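**Skolel laundry basket, perforated sides** - item 2583

The Skolel is a plastic laundry basket for homes where the wash gets folded in the living room. The sides are perforated with small holes, so air can move through the load. The rim is tan, and on the medium size there is a cutout handle at each end.

It suits team shirts and other bulky pieces that come off the line in one heap. Drop them in as they are and sort them later. The basket sits flat on carpet and is light enough to push along with a foot when your hands are full. 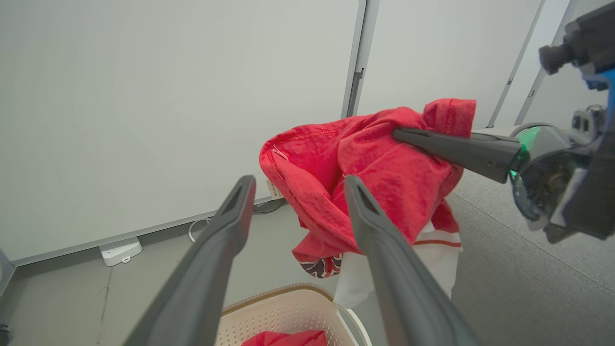
Shirts with printed names and numbers do best turned inside out before washing. Take them out of the basket the same day and fold them with the print on the inside. A jersey left crumpled overnight will hold its creases, mostly along the seams.

**Details**

- Sizes: medium (item 2583) and large (item 3119)
- Medium holds 58 liters
- Stacks inside a second basket of the same size
- Wipe clean with a damp cloth and dish soap
- Do not use bleach on the rim
- Sold by Zillbridge, shelf 211 in the store

The large is the same basket with a longer body. It will not fit through the door of the Priltetano cabinet - order the medium if you plan to keep it in there.
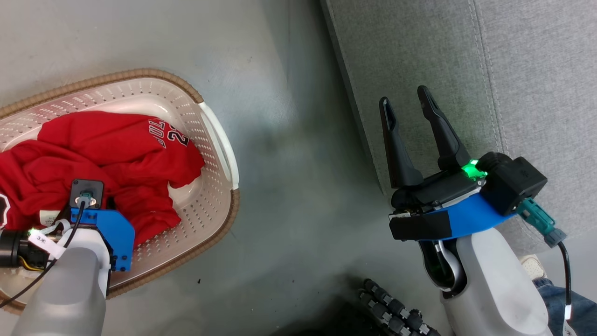 Ayantu Wubshet writes that she bought the medium in August for her sons' soccer shirts and has since ordered a second one. She keeps one by the sofa for folding and one by the washer, and would like to see a lid offered.

A lid is not available at this time. The Gebretsadik cotton liner fits the medium only and is sold separately.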